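"We sell the boring part": a talk with Viera Ondrejka of Skurkavis

Sat 3 September

The office of Skurkavis is on the upper floor of an old furniture store, and the first thing a visitor meets there is a shelf of household objects. Storage boxes, pet things, lamps, pots. Viera Ondrejka asks me to move a bread bin from the chair so I can sit down.

She leads the service the company calls Loltier. A customer sends a gripper, or only the drawings of it, together with a list of objects from daily life. Loltier puts the gripper on an arm, tries it on those objects, and sends back the recordings with a written report. The customers are mostly small teams which have a good idea for a hand and no room, no arm and no patience for testing it.

"We sell the boring part," Ondrejka says. "The customer wants to design. We want to lift the same lid until we know something about the lid."

I ask her why lids. She laughs, because I am not the first person who asked.

"A cup is friendly. You close two fingers on it and you have it. With a lid you must decide where is the good place to touch. If it is round and smooth, there are many bad places. And then some lids turn on a hinge and some come straight up, and from the outside it can be hard to say which one you have."

The basic package covers 16 objects and takes six working days. The customer may choose all of them, or leave the choice to Loltier. Ondrejka prefers the second way, and she says it openly. When customers choose, they often choose what their hand already does well.

Kiros Assefa, who prepares the tables, agrees with her. He joined the service last December, after several years of repairing sewing machines. He finds the two jobs similar. "You listen, you look from the side, you change one small thing," he says. "If you change two things, you have lost the day."

He covers the table with a white cloth and puts one object on it, often turned at an angle. I wondered if this was not making it too difficult. In his opinion it is only normal life. "At your home, do you put everything parallel to the robot?" he asks me.

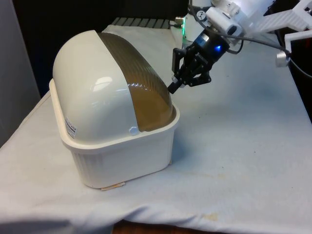

The parallel gripper beside the domed lid of a white container, on one of the Loltier tables.

Domes with a clear or tinted part are a favorite subject of Yuzuki Fukuda, who writes the reports. She explains that a glossy surface sends the ceiling light back to the camera, and a see-through surface shows what is behind it, so on one lid there can be two different troubles. She does not want to remove them with special lamps. "The customer's customer has a kitchen lamp," she says. "We keep the light ordinary."

Her reports are short, and this was a surprise for me. For each object there is one page. It says where the fingers touched first, whether the object moved on the cloth, and at what moment the attempt was stopped if it was stopped. There is no score. Some customers complained about it, and Fukuda understands them, but she thinks a score would be read instead of the page.

Not everyone is satisfied. Chiharu Kikuchi, an engineer at Aoki, has used the service two times, and I spoke with her by telephone. She praises the recordings and especially the notes on failed attempts. Her criticism is about the preparation. "The mounting plate was our responsibility, and the instructions for it were not clear," she says. "We made it again, and this cost us more than a week." She would also like to be present by video during the first day, which Loltier does not offer today.

When I repeat this to Ondrejka, she does not argue. The instructions for the plate are now written new, with drawings, and she shows me the pages. About the video she is more careful. She fears that the customer will start to give advice during the attempts, and then it becomes difficult to say what was tested.

The price is another question. One additional object costs 600 euros, and for a team of three or four people this is not small. Firwood, a company which makes aids for older people, shared a package with another team to lower the bill. Ondrejka allowed it, but it was a lot of writing back and forth, and she is not sure she will allow it again.

Before I leave I ask what she would like to add to the shelf. She thinks for a long time.

"Umbrellas," she says. "Kiros is against."

Assefa, who is smoothing the cloth on the next table, confirms that he is against.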